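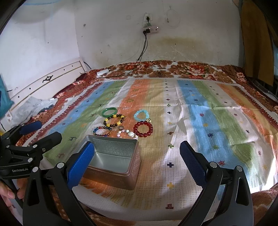

Lalby Opens Second Workshop for Handmade Jewelry and Gives 300 Places to Beginners

Print | Send by e-mail
Reading time: 2 minutes

The jewelry studio Lalby will open its second workshop in April, in the former Widetti print house. The new space has 20 work tables, a small library of patterns and a room where visitors can bring old pieces for repair. It will be open every afternoon until 8 p.m.

During the first season Lalby will give 300 free places in its beginner courses. The places are for adults who live in the district and have never taken a jewelry class before. Each course has two evenings. On the first evening the participants learn to measure a wrist, to choose a cord or chain and to close a clasp correctly. The second evening is for finishing one bracelet, which they take home.

"In our first workshop we had to say no to many people, and I did not like it," said Lorena Maldonado, founder of Lalby. "Most of them did not want to become jewelers. They had a broken bracelet from their mother and wanted to wear it again."

The repair room will be led by Aldana Ulloa, who worked for many years in the Gebretsadik studio. She will accept bracelets, necklaces and earrings. Watches and pieces with glued stones can not be accepted for the moment. Simple repairs, for example a new clasp or a new jump ring, are made while the customer waits – for the others the customer receives a written price before the work starts.

The bead supplier Zarnden supports the opening with 2,000 clasps and closing rings for the courses.

Registration for the free places is made in person at the first workshop. Participants do not need to bring tools. Persons who wear reading glasses should bring them.

Press contact: Lorena Maldonado, Lalby

Print | Send by e-mail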